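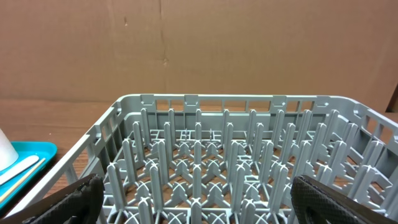

Set the peg rack on a flat table before loading. Plates go on edge between the pegs, all facing the same way.

## Load the plates

1. Scrape each plate. Do not stack plates in one slot.
2. Start at the back row and work forward. Leave every second slot open for deep plates.
3. Keep small items on a tray beside the rack — cups and utensils do not belong among the pegs.
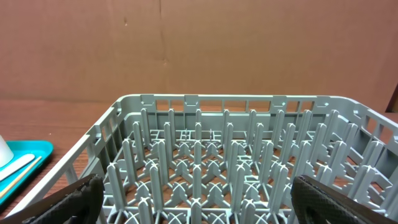 ## Drain and store

Tilt the loaded rack for 10 seconds, then leave it level for 13 minutes. Wipe the table under the open base before stacking racks, no more than 6 high.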